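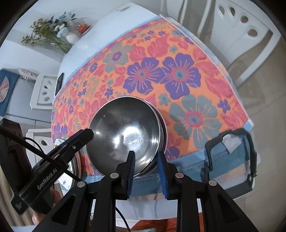

Zastberg wrote to us after trying version 1 that the trouble was never the cups or the boxes, it was everything with a thin rim, and could we please send them something made only for that. Their arm closed well on a mug and then pushed a bowl across the cloth until it reached the edge of the table. We had seen the same thing in our own tests, so the request was easy to understand.

Zarus Rim Set, version 2

Zarus Rim Set is a collection of hand-held gripper demonstrations for plates, bowls and dishes, together with the contact labels and the training recipe we used at Bistitz. It is sold to laboratories and integrators who already have a two-finger parallel gripper with soft pads and who want their policy to lift tableware by the rim. No robot is needed to use the data, but you will need one to test the result.

What is in the set

The set has 1086 demonstrations with 13 pieces of tableware. There are steel and ceramic pieces, round ones and ones with corners, plain ones and ones with printed decoration. Each demonstration starts with the open gripper above the table and ends when the piece is set down again. In between the operator closes on the rim, lifts, and in many cases tilts the piece before the release. We did not remove the slow ones or the ones where the operator corrects the grasp. They carry their own label and you may filter them.

All recordings come with the wrist view, the gripper opening and the pose of the tool. Contact labels were added by hand at Sandhu. For each finger they tell if the pad is on the inside of the piece, on the outside, or directly on the rim.
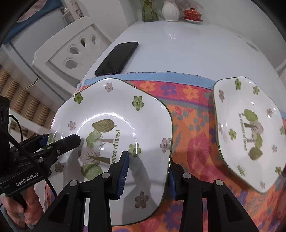
Hexagonal plate: left pad on the inner face, right pad on the rim.

The method

In version 1 we gave the policy one target for every grasp, the middle point between the fingertips. For a box this is enough. For a plate it is a poor target, as the middle point often lies in the thin wall itself, and a small error in angle puts both fingers on the same side. The gripper then closes on air or pushes the plate away.

In version 2 every finger has its own target and its own side label. The policy first predicts the side for each finger, and only after this the motion. When the side prediction changes during the approach, the motion is planned again from the current pose. This costs some time. We think the price is fair for ceramics.

Reflections were the second problem. Polished steel and glazed plates show bright streaks which move when the wrist camera moves, and our first policy followed them as if they were an edge. We tried to solve this with artificial glare painted on the images, and the effect was small. More useful was to record the same piece in different tilts on a strongly patterned tablecloth, so that the policy must learn the rim from its shape and motion. A plain cloth is easier to learn from, but the policy then fails on the first table with flowers.

Result

We tested on our own arm with 50 trials, each with a piece placed by hand on a patterned cloth. The improvement over version 1 was clear on deep bowls and on plates that were standing a little tilted. On flat plates lying on the cloth the improvement is small, and we do not recommend the set for this case alone. A flat plate leaves very little room under the rim, and a wide finger needs a different approach that is not covered by our demonstrations.

Nested pieces are still difficult. If two bowls stand one in the other, the policy does not know if it should take one or both, and we have no label for this wish. Customers who need to unstack should ask before ordering. 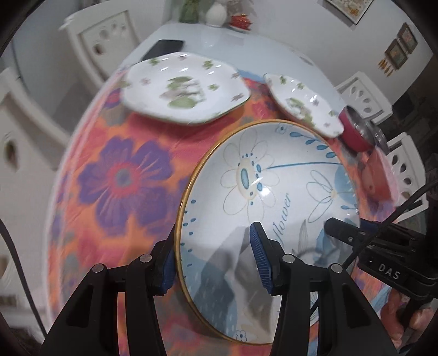 Large round bowl, clamped with one fingertip inside and one outside.

Requirements

Two parallel fingers with compliant pads. Hard metal fingertips can chip a glaze, please do not use them with the supplied closing profile.

A wrist camera with a wide view which sees both fingertips during the complete motion. If one fingertip is hidden the side label cannot be learned.

A reading of the gripper opening. Force sensing is welcome but the recipe does not use it.

Before the first training please run the calibration check from the delivery folder. It compares your fingertip positions in the image with ours and writes a correction file. Several support questions for version 1 came from a skipped check - the policy looked well trained and then grasped a finger width beside the rim.

Delivery and license

The set is delivered by download, with the labels, the loader scripts and the training recipe. Owners of version 1 receive the upgrade without payment until the end of July. The license covers one laboratory or one company site. Trained policies may be used in products, the recordings themselves may not be passed on.

Corrections of labels are published together with the loader scripts. If you find a finger on the wrong side, send us the recording name and the moment.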